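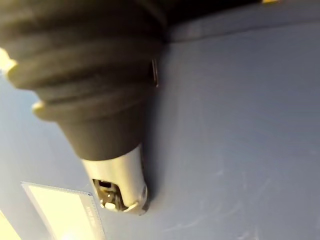
Fornham opens its manipulation hall to visitors

Fornham held its first open day of the year in January 2024, giving visitors from furniture suppliers, fit-out contractors and two technical colleges a working view of its manipulation program. More than 50 people attended over the course of the day, in groups of 12.

The program concerns multi-finger robot hands and the handling of ordinary objects, in particular furniture and furniture parts. Most of the company's earlier work used two-jaw grippers on fixed benches. The present hand has several jointed fingers with metal linkages and soft dark tips, and the wrist is covered by a ribbed sleeve that protects the moving parts underneath and flexes with them.

Each group was given a short safety briefing and then stood behind a marked line while the operators worked. Sessions ran for 20 minutes, with questions taken at the end. Visitors were allowed to handle a spare finger module on a side table and to move its joints by hand.

Wellington Lacerda, who leads the program, used the sessions to explain why furniture was chosen. Panels and rails are long in relation to the hand, he said, and a small error in angle at the fingertips becomes a large error at the far end. Surfaces also differ from one item to the next. Painted board, bare wood and smooth plastic each call for a different contact force, and the controller has to settle on a value soon after first touch.

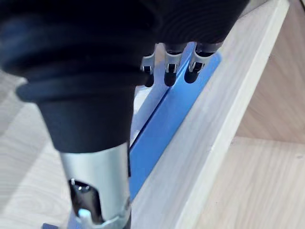 Approach was the part of the task that drew the most questions. The fingers are brought in at low speed, close to the surface, and the controller holds them there until the wrist orientation has been confirmed. Only then is contact permitted. Several visitors asked whether the pause could be removed. Lacerda replied that it could be shortened, and that the team had kept it long for the open day so that the groups could follow each stage.

The planning software, Flindar, was developed in-house and has been in use since the start of the program. It records finger position, joint torque and wrist angle for every attempt, successful or not. The log stood at 2,514 attempts on the morning of the open day. Fornham intends to use the failed attempts as well as the good ones when it tunes the next release – a point that Lacerda returned to in each session.

Questions from the contractors were mainly practical. They wanted to know how the hand would deal with fasteners and fittings that stand proud of a surface, how often fingertips are replaced, and whether the sleeve can be changed on site. The answer to the last was yes, with hand tools. Fingertips are inspected weekly and replaced when wear is found. Fittings remain an open problem: a finger that catches on a clip or a screw head can report a torque very similar to that of a normal grasp.

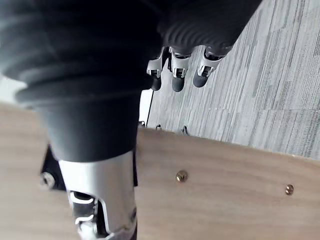
Work on that problem is shared with Hegde, which supplies the torque sensing and had two engineers on hand during the day. A revised sensor board is being tested on the bench and has not yet been fitted to the hand. If the bench results hold, it will be installed ahead of the next round of trials.

The college groups stayed on for a separate session on calibration. This covered the zeroing of the finger joints, the checks made after a sleeve change, and the procedure for restarting after an emergency stop.

A second open day is planned for March and will include Prurnance, a handling package for lighter parts that was not shown on this occasion. Places will be limited to the same group size. Firms wishing to bring sample parts should send dimensions and weights to the Fornham visits desk with their booking – parts without this information cannot be accepted for demonstration.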